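Satish Katiyar
Wooden floors and indoor air, a short thread. Most complaints I get about gaps between boards are complaints about humidity. 1/9

Wood takes up and gives off moisture until it balances with the air in the room. Across the grain it swells and shrinks as it does so. Along the grain the change is small enough to ignore in a house. 2/9

So a board gets wider and narrower through the year but stays the same length. Gaps along the long edges in heating season are normal. Gaps at the board ends usually point to the fitting or the subfloor. 3/9

Buy a hygrometer and leave it at floor level, away from radiators and direct sun. Readings at head height can differ from those near the boards. If it falls below 40 per cent for weeks on end, expect the gaps to open. 4/9

Do not fill seasonal gaps in winter. The filler has nowhere to go when the boards widen again, and it either gets squeezed out or pushes the edges up. Wait until July, measure again, and fill only what is still open. 5/9

Kusum Bhatt asked about expansion space at the walls. I leave at least 10 mm and more in wide rooms, and I never fix the skirting down through the boards. Pipes and door frames need clearance too. People forget the door frames. 6/9

Colour is a separate matter. Grey-brown next to warm brown in one floor says very little about moisture. Use a pin meter, set to the right species, and take readings from several boards in different parts of the room.

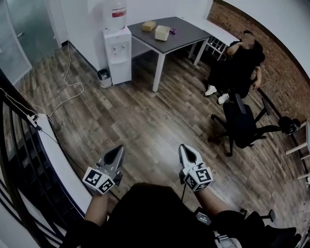
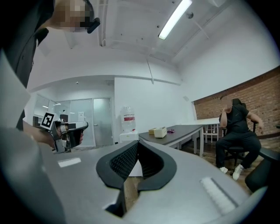

Favow Floor Notes, issue 40

7/9

Underfloor heating: raise the temperature in small steps at the start of the season. A fast warm-up dries the underside first and the boards cup or crown depending on how they were cut. Rugs over heated areas trap warmth, so check under them. 8/9

Cleaning: a well wrung mop, never a wet one, and no steam. Steam gets into the joints and lifts lacquer at the edges. Next thread is on squeaks, mostly loose fixings in older joists. 9/9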